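Frequently Asked Questions

I get the same handful of questions every week, so I finally sat down with a cup of tea and wrote out my answers. If yours isn't covered, send me a note and I'll add it!

Who runs the Jaltmont Evening Choir?

I do, mostly — I'm Roxana Espinoza, and I pick the music, wave my arms around and send far too many emails. Fahad Lashari plays piano for us and fixes my transpositions.

Do I have to audition?

Nope. Come to 2 rehearsals for free, sit wherever you like, and see if you enjoy yourself. If you do, you're in.

I can't read music. Is that a problem?

Not at all. Half the altos couldn't when they joined (hi, altos). I record every part separately, so you can sing along in the car or over the dishes. You'll start to follow the dots on the page sooner than you think.

How do I know which part I sing?

Start with whatever feels comfortable. I'll listen in and maybe nudge you up or down a section. I sang soprano for years and hated every high note, so please don't suffer in silence like I did.

What does it cost?

Dues are $30 a season, and that covers your sheet music. If money is tight, tell me quietly and we'll skip it.

What kind of music do you do?

A real mix! Folk songs, some gospel, old radio hits, and one big classical piece a year. Titilayo Aliyu taught us a lovely Yoruba lullaby last spring and we still warm up with it.

When are the concerts?

We do one in April and one just before the winter holidays. You don't have to sing in either, although I will try to talk you into it.

What should I bring?

Water, a pencil and a folder. Please, a pencil — I change my mind about breath marks a lot.

What if I miss a rehearsal?

Life happens. Laiba Bhutto posts the notes by 9 the next morning, so read those and mark up your copy before you come back.
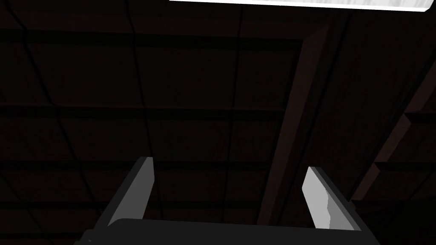
If you're going to miss three or more in a row before a concert, though, give me a call and we'll work out which songs you can still do.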